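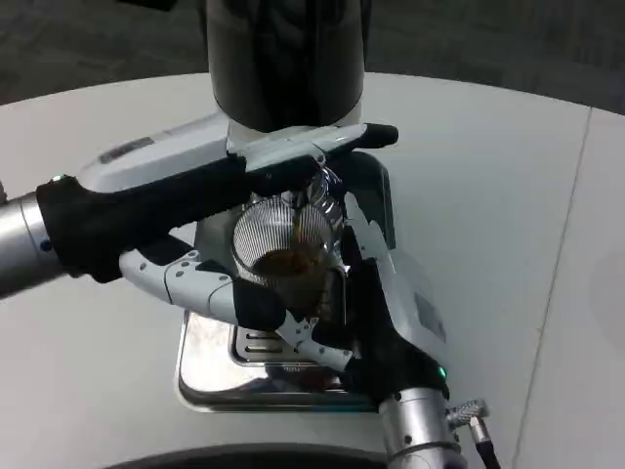 One reader wrote in last month to ask if the coffee at the Fidden open day would be any good, or if we'd all just be clapping politely for a machine. Fair question! I went along to the Brilwood building in May to find out, and I stood in line like everybody else.

The coffee robot was the big draw. Fidden had it working at a round white table, with 60 free cups promised for the afternoon, and by the time I got through the door there were almost 40 people ahead of me (I'd stopped for a pretzel, my own fault). What got me was the hands. I'd pictured some kind of vending machine with an arm stuck on, and instead it takes hold of the basket with both hands, fingers tucked underneath, and keeps it up under the grinder while the coffee goes in. A kid in front of me kept asking if it could feel the basket. The Stetsiuk engineer at the rope said it goes by how hard the fingers are pushing, and then got into motor currents, and I'm afraid I lost the thread.

It isn't fast. My cup took 10 minutes from the moment I got to the rope, and that included one restart when the robot stopped and just sat there with its arms out. The crowd was very patient about it. One woman cheered it on like a toddler on a bike.

As for the reader's question, mine was strong and a little bitter, and I finished it. They had poured 47 cups when the doors closed at five, so a few people went home with only a sticker.

Downstairs, Potby was showing its shelf-stocking carts, and I wish I'd left more time for those. They're small and quiet, and they back up when you step in front of them, so of course every child in the place was stepping in front of them. Fidden says the coffee table will be back in the fall, with a second grinder and I hope a shorter line.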